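Looking after old pottery at home

Dig finds and inherited pots need little more than a steady surface and clean hands. Clear a large table before you unwrap anything. 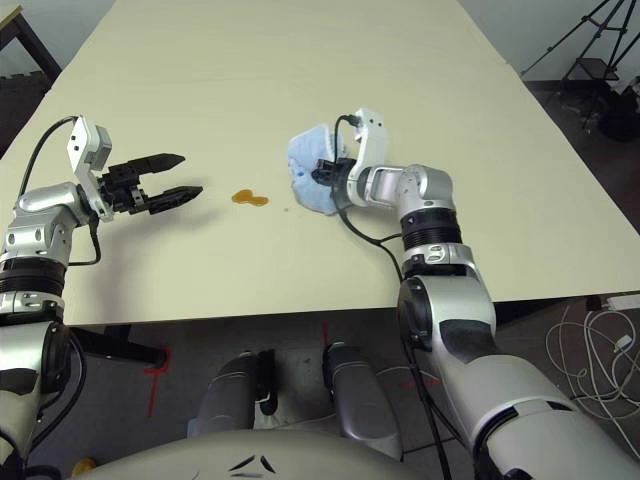 A large, smooth table in a pale colour.

Dusting
Use a soft, dry brush. Never soak low-fired ware - salts from the soil move and lift the surface. Leave any old ink or painted lettering alone.

Keep each label with its sherd. Baltasar Urrutia pencils the findspot on card and bags up to 10 pieces together.
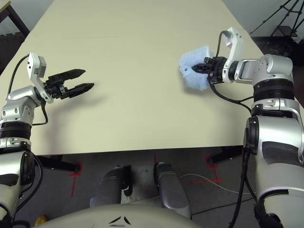
Storing
Acid-free tissue, lidded box, no attic. Check again in June.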